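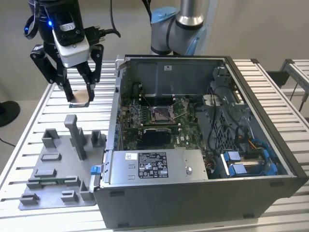
Old Dell tower, empty socket - worth putting a CPU back in?
Forum: Repair and Reuse > Desktops

randon_pete
June 8, 2019
Hi all, I've got a Dell desktop on its side with the panel off and I'm trying to decide how far to go with it. Board is fine as far as I know, socket is empty, drive carriers are the blue kind. My sister wants it for email and her knitting patterns, so nothing fancy! Budget is 40 bucks. Would you drop a processor in and call it done, or strip it for parts?

mika_bench
Put the chip in. A used one for a board that age should leave you change for a fresh tube of paste. Look at the socket pins under a bright light first, though. One bent pin and you'll be chasing memory errors all August (ask me how I know).

ustley_owl
Strip it. I've done two of these for family and both times I ended up being tech support for life. Sell the power supply and the carriers and buy her a used laptop.

randon_pete
She hates laptops, ha. Okay.
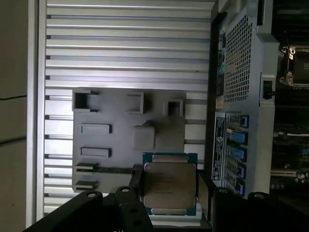
The processor, lid side up, with the big finned heatsink behind it.

I can't make out the writing on the lid in the picture, sorry.

mika_bench
Get the part number off the lid and check it against the board's supported list before anything else. And hold it by the edges, no thumbs on the gold bits.

ustley_owl
Still say strip it. Used chips are a gamble and you'd be lucky to get a 30 day return.

Vlasta Charvát
I disagree with Owl on this one. I bought from Rusnák for years and never had a dead processor, plenty of dead boards though. So the board is what I'd worry about. Lever up, line up the corner mark, let the chip sit down under its own weight - if you feel like you have to push, stop and look again.

ustley_owl
Fair enough on the boards. You're not talking me into the tech support part.

randon_pete
Going for it then. Paste question: pea in the middle or spread it thin?

mika_bench
Pea. Please don't start that war in here.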